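COMMUNIQUÉ DE PRESSE

Manipulation robotique en milieu domestique : Laltdale publie une méthode de segmentation par contact pour l'apprentissage de tâches avec outil

Un jeu de 200 démonstrations, 13 variantes de disposition et une politique unique pour le ramassage à la pelle dans un bac à litière

Décembre – Pour diffusion immédiate

Le laboratoire Laltdale, unité de recherche en manipulation robotique du groupe Flovelen, annonce la publication d'un rapport technique consacré à l'apprentissage par imitation de tâches réalisées au moyen d'un outil tenu. La méthode, désignée sous le nom de Prindau, porte sur le découpage automatique des démonstrations en phases, à partir des variations d'effort mesurées dans les articulations du bras. Elle a été évaluée sur une tâche d'entretien domestique : le retrait d'un objet posé dans un lit de granulés, au moyen d'une pelle ajourée, puis son dépôt dans une poubelle.

Le rapport, le protocole d'évaluation et les courbes d'apprentissage sont mis à la disposition des équipes académiques et industrielles qui en font la demande. Le code d'entraînement fera l'objet d'une diffusion séparée.

Contexte

Les politiques apprises par imitation obtiennent des résultats satisfaisants sur les tâches de saisie et de dépose, dans lesquelles la pince entre directement en contact avec l'objet. Les performances se dégradent lorsqu'un outil s'intercale entre la pince et l'objet. Le point de contact utile se trouve alors déporté de plusieurs centimètres, la raideur de l'ensemble dépend de la prise initiale, et l'image fournie par la caméra de poignet est en partie occupée par l'outil lui-même.

Les milieux granulaires ajoutent une difficulté. La résistance rencontrée par la lame varie avec la profondeur, l'angle d'attaque et l'état de la surface, modifié à chaque passage. Une trajectoire correcte lors d'une démonstration peut donc échouer lorsqu'elle est rejouée à l'identique. Les approches qui reposent sur la seule position de la pince ne disposent pas de l'information nécessaire pour corriger l'écart.

Le choix de la litière pour chat comme banc d'essai répond à ces deux contraintes. Le matériel est courant, peu coûteux et facile à remettre en état entre deux essais, ce qui permet à d'autres laboratoires de reproduire le protocole sans équipement particulier.

Dispositif expérimental

Les essais sont conduits sur une table à plateau de bois clair, isolée du reste de la salle par des panneaux de tissu noir. Le poste comprend un bac rempli de granulés gris, une poubelle à couvercle garnie d'un sac et un bras articulé à servomoteurs muni d'une pince. Les observations visuelles combinent une vue de la table, obtenue par deux objectifs décalés latéralement, et une vue rapprochée prise au niveau de la pince.

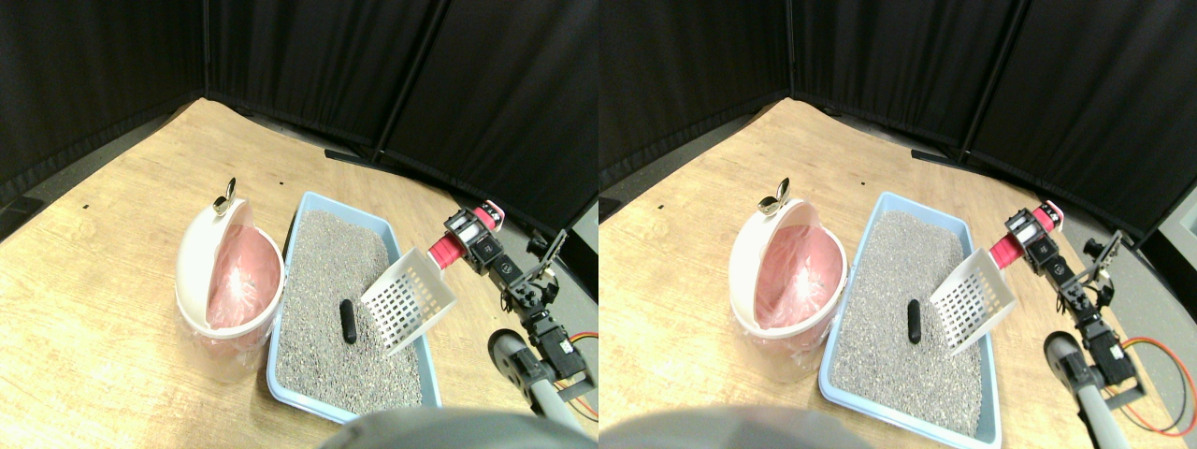

Poste d'essai Prindau, vue de la table par les deux objectifs : la pelle blanche à manche rouge est tenue au-dessus du bord droit du bac, couvercle de la poubelle ouvert. Crédit : Laltdale.

L'objet à retirer est un petit cylindre noir. Sa géométrie simple facilite l'annotation et limite les ambiguïtés lors du calcul du taux de réussite. Les 13 variantes de disposition définies par le protocole modifient l'orientation du bac, la position de la poubelle et celle de l'objet dans les granulés. La profondeur de remplissage reste constante d'une variante à l'autre.

Les démonstrations ont été enregistrées par téléopération. L'opérateur commande le bras à distance courte, sans retour d'effort, et dispose des mêmes vues que la politique. Cette restriction est volontaire : elle évite que la démonstration repose sur des informations auxquelles le modèle n'aura pas accès lors de l'exécution.

Description de la méthode

Prindau traite chaque démonstration en deux temps. Un premier module analyse les courants des servomoteurs et détecte les changements de régime : déplacement libre, entrée de la lame dans les granulés, progression sous l'objet, relevage, transport, basculement. Les frontières entre phases sont placées automatiquement, sans étiquetage manuel. Un second module entraîne ensuite une politique unique, conditionnée par la phase estimée à l'instant courant.

Le conditionnement par phase a une conséquence directe sur la commande. Lors du déplacement libre, le modèle prédit des séquences d'actions longues, exécutées sans réévaluation intermédiaire. Dès que l'entrée en contact est détectée, l'horizon de prédiction est réduit et la politique est interrogée à chaque pas de commande. La transition s'effectue dans les deux sens : si la lame quitte les granulés avant que l'objet ne soit chargé, le système revient à la phase d'approche.

La position de l'outil dans la pince n'est pas supposée connue. Elle est estimée à partir de la vue de poignet au début de chaque essai, puis mise à jour pendant l'exécution. Cette estimation compense les glissements du manche, fréquents avec les pinces à mors rigides, et ceux qui résultent de la poussée exercée par les granulés sur la lame.

Le même module d'estimation est utilisé pour les autres objets allongés présents sur le poste. Le rapport traite à ce titre le cas des objets cylindriques tenus par leur partie inférieure, pour lesquels l'inclinaison dans la pince constitue la principale source d'erreur. Les motifs imprimés sur la surface de l'objet, lorsqu'ils existent, fournissent des points d'appui supplémentaires au suivi visuel, mais leur lisibilité chute pendant les mouvements rapides. 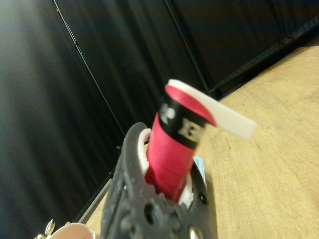 Pour limiter cet effet, le module pondère les observations selon la netteté locale de l'image. Une observation jugée floue n'est pas rejetée ; son poids dans l'estimation est réduit et le modèle s'appuie davantage sur la cinématique du bras. Dans les essais d'ablation, la suppression de cette pondération entraîne une dérive de l'angle estimé, sensible surtout en fin de transport, lorsque l'outil est orienté en vue du basculement.

Résultats

L'entraînement repose sur un ensemble de 200 démonstrations complètes. La politique obtenue a été comparée à deux références : une politique d'imitation sans segmentation, entraînée sur les mêmes données, et une politique segmentée à la main par un annotateur. Les trois modèles partagent la même architecture visuelle et le même budget de calcul.

Un essai est compté comme réussi lorsque l'objet se trouve dans la poubelle et que la pelle est revenue au-dessus du bac sans intervention. Le débordement de granulés sur la table est relevé séparément et n'entre pas dans le critère principal.

La politique Prindau obtient un taux de réussite supérieur de 17 points à celui de la référence sans segmentation, en moyenne sur l'ensemble des variantes. L'écart avec la segmentation manuelle n'est pas significatif. Le gain se concentre sur la phase de progression sous l'objet, durant laquelle la référence sans segmentation tend à pousser l'objet vers la paroi du bac au lieu de le charger sur la lame.

Les variantes dans lesquelles le bac est placé en diagonale par rapport au bras restent les plus difficiles pour les trois modèles. L'amplitude disponible au poignet y est réduite et l'angle d'attaque de la lame s'écarte de celui des démonstrations les plus nombreuses. Le rapport détaille ces cas séparément et fournit, pour chacun, la répartition des échecs par phase.

Limites

Les auteurs du rapport signalent plusieurs restrictions. L'objet employé est rigide et ne se fragmente pas. La couleur des granulés contraste avec celle de l'objet, ce qui simplifie sa localisation ; aucune mesure n'a été effectuée avec un objet de teinte voisine. L'ouverture du couvercle n'est pas prise en charge par la politique et la poubelle est présentée ouverte au début de chaque essai.

La détection de contact par les courants moteurs dépend en outre de l'usure des réducteurs. Un étalonnage à vide est effectué avant chaque série, opération qui dure 2 minutes. En l'absence d'étalonnage, des frontières de phase parasites apparaissent pendant le transport, en particulier lors des accélérations de l'épaule.

Enfin, la méthode n'a été testée que sur un seul modèle de bras. Le transfert vers une plateforme dont les articulations présentent un frottement différent n'est pas établi.

Suites

Une seconde campagne est en préparation avec la société Hagedorn, qui fournira des pelles de géométries différentes ainsi que plusieurs granulométries de litière. Elle portera sur la généralisation à des outils absents des démonstrations et sur la réduction des débordements, avec un critère de réussite élargi à la propreté de la table en fin d'essai. Les données d'effort seront enregistrées à une cadence plus élevée afin d'étudier la détection anticipée du contact.

Laltdale prévoit par ailleurs d'appliquer la segmentation par contact au transvasement de produits secs et au balayage de surfaces planes – deux tâches pour lesquelles des démonstrations ont déjà été recueillies sur le même poste.

À propos de Laltdale

Laltdale est l'unité de recherche en manipulation robotique de Flovelen. Ses travaux portent sur l'apprentissage par imitation, la perception de l'effort et l'utilisation d'outils en environnement non structuré.

À propos de Flovelen

Flovelen conçoit des composants logiciels pour la robotique de service. Le groupe finance les travaux de Laltdale et assure l'intégration des résultats dans ses outils de commande.

Contact presse

Service de presse de Flovelen, du lundi au vendredi. Les demandes d'accès au rapport technique Prindau sont à adresser au même service, en précisant l'établissement et l'usage prévu. Les visuels peuvent être reproduits avec la mention « Laltdale ».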